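Hand gripper pads drifting out of parallel after pad change

kestrel_tools
Posts: 83
We run the Sevar hand grippers, two-finger, mesh-faced pads. After the last pad change on unit 4 the left finger closes ahead of the right and the tips meet before the heels. Zero offset was redone twice. Jaw width reads fine at full open and is off by the time it reaches a 10 mm gauge block. Anyone seen this?

dmt_ohm
Posts: 412
Linkage wear. What's the cycle count? Ours go sloppy at the pivot pins past 3,000 closes and the pads are the first place it shows. Pull the cover and rock each finger by hand with the power off.

kestrel_tools
Posts: 83
Under 3,000. No play at the pins that I can feel. It started the same day as the pads.

pallet_jack
Posts: 1,097
Then it's the pads. Check the adhesive. The Phetsri mesh comes with a backing film that is easy to miss, and if it stays on under one pad you've got a shim you didn't ask for. Peel, clean both faces with IPA, reseat, clamp on a flat block overnight.

dmt_ohm
Posts: 412
A backing film isn't thick enough to explain tips meeting before heels. That's an angle error, and film gives you an offset. I'd still look at the pins.

pallet_jack
Posts: 1,097
It gives you an angle if it's folded over at one end. I have taken three apart that were like that.

skov_bench
Posts: 256
Skovmont shop here, same grippers. Two things before anybody pulls a cover:

1. Pad screws. 4 per finger. If the bottom pair goes in first the pad rocks forward. Start all of them loose, close on a block, then tighten corner to corner.
2. Don't rezero until the pads are square. The Clokura utility takes the first contact as zero, so with a tilted pad it stores the tip contact and everything after that is wrong.

I'd do 1, then wipe the stored offset, then rezero.

kestrel_tools
Posts: 83
Can you wipe it without a full factory reset? I don't want to lose the camera calibration.

skov_bench
Posts: 256
Yes. Service tab, clear jaw offset only. Power cycle after or it keeps the old value.

dmt_ohm
Posts: 412
Fine, but log the pin play while it's on the bench. Replacing pads on a worn linkage wastes a set of pads.

kestrel_tools
Posts: 83
Loosened everything, found two bottom screws tight and the top two barely in. Retightened corner to corner, cleared offset, rezeroed. Tips and heels now touch together on the 10 mm block. No film under either pad. Will check again in March with the rest of the set. View from the gripper camera attached, for pad reference.

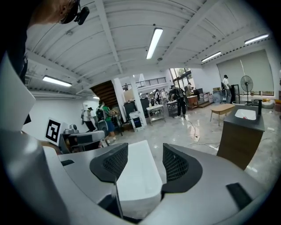 Finger pads open, white block between them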